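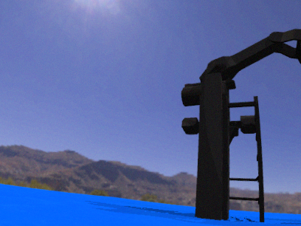 컴퓨터 그래픽: 푸른 지면에 선 로봇 팔과 갈색 산줄기

클리베로 음반 자료실 이용 안내: 자주 묻는 질문

최종 수정일: 2023년 10월 3일

클리베로 음반 자료실은 디스코, 소울, 부기 계열의 바이닐 음반을 수집·보존하고 열람에 제공하는 기관입니다. 문의가 많은 사항을 다음과 같이 안내드립니다.

자료실은 누구나 이용할 수 있습니까?
열람증을 발급받으신 분은 누구나 이용하실 수 있습니다. 열람증은 신분증을 지참하고 안내 창구에서 신청하시면 당일 발급됩니다.

음반은 어떻게 청취합니까?
청취석에서 턴테이블로 청취하실 수 있습니다. 1회 이용 시간은 60분이며, 한 번에 다섯 장까지 신청 가능합니다. 바늘을 올리고 내리는 작업은 담당 직원이 합니다. 개인 카트리지의 사용은 허용되지 않습니다.

7인치 싱글과 12인치 싱글의 수록 버전이 다른 경우 어떻게 구분합니까?
목록에는 판형별로 별도의 등록 번호가 부여되어 있습니다. 같은 곡이라도 믹스나 재생 시간이 다르면 별개의 자료로 취급합니다. 재발매반은 원반의 등록 번호 뒤에 R을 붙여 표기합니다.

초우(Chou) 컬렉션도 열람할 수 있습니까?
초우 컬렉션은 시험반 200장으로 구성되어 있으며, 보존 상태를 고려하여 사전 예약자에 한해 공개합니다. 레이블이 없는 음반은 런아웃 각인을 기준으로 정리하였습니다. 예약은 이용 희망일 7일 전까지 접수합니다.

음원을 녹음하거나 복제할 수 있습니까?
허용되지 않습니다. 연구 목적의 발췌가 필요한 경우 권리자의 서면 동의서를 첨부하여 신청하시기 바랍니다. 슬리브와 레이블의 촬영은 플래시를 사용하지 않는 조건으로 가능합니다.

소장 음반을 기증하고 싶습니다.
기증 신청서에 아티스트명, 레이블, 카탈로그 번호, 음반 상태를 기재하여 제출해 주십시오. 이미 소장한 자료와 중복되는 음반은 반려될 수 있습니다. 기증 심사는 수집 담당 팡춘인(Chun-yin Fang)이 맡고 있습니다.

목록의 오류는 어디에 알려야 합니까?
등록 번호와 수정 내용을 적어 목록 담당 앞으로 제출해 주십시오. 발매 연도를 정정하실 때에는 근거 자료의 사본을 함께 보내 주시기 바랍니다.

댓글

Ivar Myklebust
이스테나노(Istenano) 레이블의 12인치 음반도 7일 전에 예약해야 합니까?

자료실 담당자
해당 음반은 일반 자료이므로 예약 없이 신청하실 수 있습니다.

Yen-ting Shih
클록게이트(Clokgate)의 재발매반은 B면이 인스트루멘털인데 목록에는 보컬 버전으로 되어 있습니다. 확인 부탁드립니다.

Pao-chu Kuo
저도 같은 음반을 가지고 있습니다. 1월에 나온 반도 B면에 보컬이 없습니다.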